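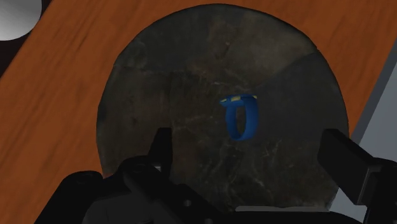 Dark stone disc with pale veining, on a wood tabletop.

Caring for Stone and Wood at Home
10/2/24

Every fall we get the same calls at the Henuvel counter. The holidays are coming, people look hard at their tables and countertops for the first time in months, and they find rings, dull spots and fine cracks. This month's item covers the questions that come up most often. Keep it in a drawer with your cleaning supplies.

Find out what you have

Before you put anything on a stone surface, find out what kind of stone it is. Marble, limestone and travertine are all soft and all react to acid. Granite is harder and mostly does not. Slate falls somewhere in between, and some slates react while others don't.

If you don't know, test a spot that doesn't show, such as the underside of an overhang. Put one drop of white vinegar on it and wait a minute. If it fizzes or leaves a dull mark after you wipe it off, treat the whole piece as acid sensitive. No lemon juice, no vinegar, no bathroom cleaner.

Dark stone is often sold under names that tell you very little. We have seen the same material sold as marble at one yard and granite at the next. The vinegar drop is more reliable than the label.

Daily cleaning

Warm water, a soft cloth and a small amount of plain dish soap. Rinse with a second cloth and dry with a third. Most of the cloudy film people bring in photos of is soap that was never rinsed off. Two or three passes with clean water will usually take care of it.

Do not use scouring powder or the rough side of a sponge on a polished finish. It leaves fine scratches that look like haze, and the only fix is to have the piece repolished.

Veins and cracks

A vein is part of the stone. A crack is a break in it. They can look alike, especially on dark material with light veining. Run a fingernail slowly across the line. If you feel nothing, it is almost certainly a vein or a filled fissure and you can leave it alone. If your nail catches, look closer with a flashlight held low to the side.

A hairline crack that stays the same length is usually no trouble. Put a small piece of painter's tape at each end and check it again in a couple of months. If it has grown past the tape, call us. Cracks that run to an edge or around a sink cutout should be looked at sooner, and you should keep heavy pots off that area in the meantime.

Please don't fill a crack with household glue. It yellows, and we have to grind it out before we can do a proper repair.

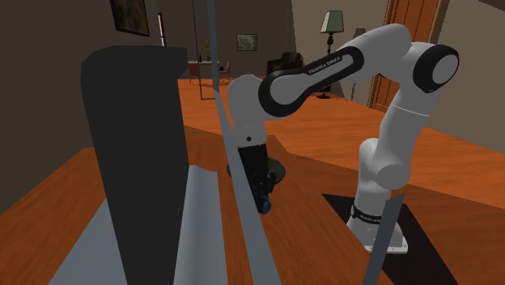 Wood moves with the seasons and stone barely does. If you keep a heavy stone piece on a wood table, whether it's a lazy Susan, a cheese board or a loose top, put something between the two. Thin cork or felt pads work well. Rubber can react with some finishes and leave a stain that goes right through to the wood, so skip it unless you know what the table is coated with.

Lift stone to move it. Sliding it drags grit across the finish, and the scratches tend to run across the grain where they show most. For anything you can't lift comfortably, get a second person.

Every few weeks, take the stone off and let the wood breathe for a day. Finishes darken or fade with light, and a table that has been covered in one place for a year will show it. Turning the piece to a new position now and then helps less than you would think if it's round. Move it to another part of the table.

Oiling and waxing

An oiled table needs fresh oil when water stops beading on it. For a table in daily use that may be twice a year. Wipe on a thin coat along the grain, leave it for 20 minutes and wipe off everything that hasn't soaked in. Lay the rags flat outdoors to dry. Oily rags in a heap can catch fire on their own, and that goes for a trash can too.

A table with a lacquer or polyurethane finish does not need oil. It will sit on top and collect dust. Use a damp cloth and nothing else.

Sealing stone

Water is the test again. Leave a spoonful on the surface for ten minutes. If the stone has darkened underneath, it's ready for sealer. If not, leave it for another year. More sealer than the stone can take dries to a sticky film. Potgieter is the one we stock, in the small bottle, and one bottle covers 60 square feet on most polished stone.

A sealer slows down stains. It does not stop etching from acid, so a wine glass left overnight on marble will still leave a ring.

Shop notes

The offcut sale runs through the end of October in the back yard at Zandbridge. There are 71 pieces left, mostly granite and slate, and many are large enough for a side table or a hearth. Everything is marked with its size. Bring your own blankets and straps for the ride home.

The Oltent counter is closed on Saturdays this month while the floor is redone. Zandbridge keeps its regular hours and can take drop-offs for both locations. Please put your phone number on the piece itself with tape, as well as on the form.

Repolishing work that comes in before the middle of the month will be back by Thanksgiving. After that we can't promise. The minimum charge is still $80, and it covers a piece up to two feet across. Larger tops are priced by the foot after we've had a look at them.

Next month: grout, and what to do about a squeaky table leg.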